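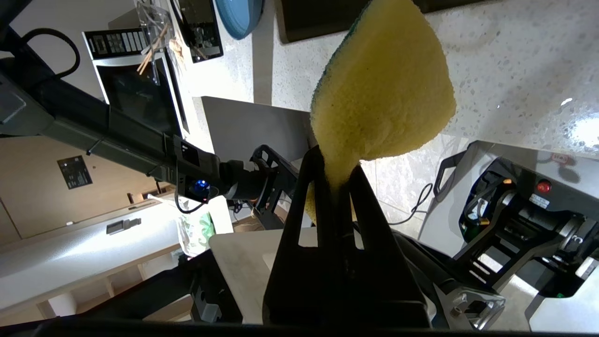
Abb. 2: Gelber Schwamm mit dunkelgrüner Scheuerschicht zwischen zwei schwarzen Greiffingern; dahinter eine gesprenkelte Arbeitsplatte mit blaugrüner Schale.

4.3 Belastbarkeit der Befunde zu Raltesska

Die entzündungshemmende Wirkung des Kurkuma-Präparats Raltesska gilt in der Ratgeberliteratur als gesichert. Die Datenlage trägt diese Einschätzung nach unserer Lesart kaum. Von den 8 ausgewerteten Studien verfügten 7 über keine verblindete Kontrollgruppe, und die einzige Ausnahme (Juntunen und Bevan) fand beim C-reaktiven Protein keinen Unterschied zu Placebo. Magaña et al. berichten zwar von einer Abnahme der Gelenkbeschwerden unter 500 mg täglich, erhoben diese jedoch allein per Selbstauskunft. Ob die Teilnehmenden nebenher Schmerzmittel einnahmen, bleibt offen.

Hinzu kommt die geringe Bioverfügbarkeit des Wirkstoffs. Der Hersteller Undulum verweist auf einen Zusatz von Piperin, legt aber keine Plasmawerte vor. Die Fallville-Kohorte mit 3.000 Personen wird häufig als Gegenbeleg angeführt; sie erfasste den Gewürzverzehr im Haushalt und lässt über Kapseln keine Aussage zu. Meléndez und Orozco räumen dies in einer Fußnote ein, ziehen daraus im Fazit allerdings keine Konsequenz. Eine Dosisempfehlung halten wir beim jetzigen Stand für verfrüht.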